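RETAIL DISPLAY AND VISUAL MERCHANDISING
Handout 6: The counter, the tray and the small object

Read before the tutorial. Bring it with you. The printer on level two has views about double-sided jobs, so allow time.

1. Where we left off

Handout 5 dealt with windows, which are theatre. Counters are closer to paperwork. A customer who has crossed the floor has already forgiven your window, and what matters from that point is whether they can find the thing, pick it up and work out what it costs without having to make eye contact.

Set reading is the Kuvetti chapter on counter display, all 41 pages of it. The author takes eleven of those to define "counter". Persevere. The useful material starts at the heading "Reach".

2. Terms you will be expected to use

Ground: the surface everything else sits on. Colour and finish both count. A ground that draws comment has failed.

Carrier: anything that holds stock up off the ground or gathers it together. Trays, dishes, risers, the little velvet neck that frightens children.

Margin: whatever is left over around the ground. Students forget the margin exists until they photograph their work for the folio and discover a stapler in it.

Hero: the single item a display is meant to sell. If you have three heroes you have a shelf.

3. Ground and carrier

Gál's rule of thumb is that the carrier should be darker than the ground or lighter than the ground, and that anyone who matches them deserves what happens at stocktake. Merine disagrees and likes tone on tone, but Merine was writing for perfume counters, where the lighting budget was larger than most of our shops. For assessment purposes you may side with either, provided you say which and don't switch halfway down the page.
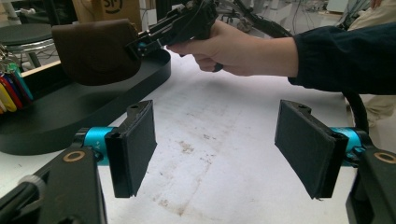
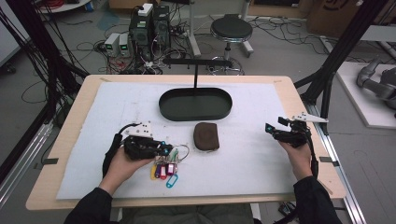
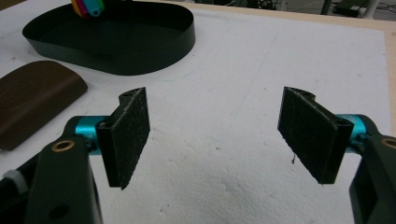 Contrast between ground and carrier is the cheapest tool you have, and it is routinely thrown away by people who have just spent $165 on a riser. Work it out on the bench first, with whatever is lying about. The dark green oval tray at the back of the white board in the second photo is a fair case of Gál's position: the rim reads clearly from a distance, and the brown pouch in front of it has enough ground around it to be noticed. Now imagine the same pouch on a walnut counter. You would sell it eventually, to somebody who had leaned on it.

Note also that an oval carrier has no corners to line up with anything. This is a mercy if your counter isn't square and a nuisance if your manager owns a ruler.

4. Small leather goods

Pouches, coin purses, card holders, glasses cases. They are the right size to be overlooked and the right price to be bought on impulse, and the whole craft lies between those two facts.

Lay flat, stand or lean? Flat is honest but disappears below the customer's sightline. Standing works for stiff pieces and ends in slumping for soft ones. Leaning needs something to lean on, and the something must not be another product, or you'll be rebuilding the counter every time you make a sale.

Blind embossing (a mark pressed in, with no foil or ink) wants light from the side. Under a flat overhead fitting it vanishes, along with whatever the brand paid for it. Tilt the lamp before you tilt the stock.

Price tickets go behind or beneath, never across the face. The Rullov case study has a counter where every ticket was tied to the front of its purse with kitchen string. It was described at the time as rustic.

5. Density

The question everyone asks is how many pieces to put out. The Rullov shop carried 1169 lines and tried, one optimistic May, to show most of them at once. Takings went down. The owner's diary for the period is in the reader and is worth your time, particularly the entry about the ladder.

Start with one carrier and one hero. Add a second item only if you can say what it does for the first. "It was in the box" is not an acceptable answer, although I have accepted it once, late in the year.

6. Tutorial exercise

In pairs, build a counter display no wider than your own forearm, using one ground, one carrier and no more than two items. Nothing may be labelled. The pair opposite will tell you what you're selling and what they think it costs. Write down what they say, including the rude parts.

Then change the ground only, and ask again. Most of you will find the price moves — sometimes by an insulting amount. Bring both guesses to the discussion.

Written response: one page, due July 18, 2020, to the subject inbox. Cristóvão Bastos is marking this one and he reads captions, so spell "complementary" the way you mean it.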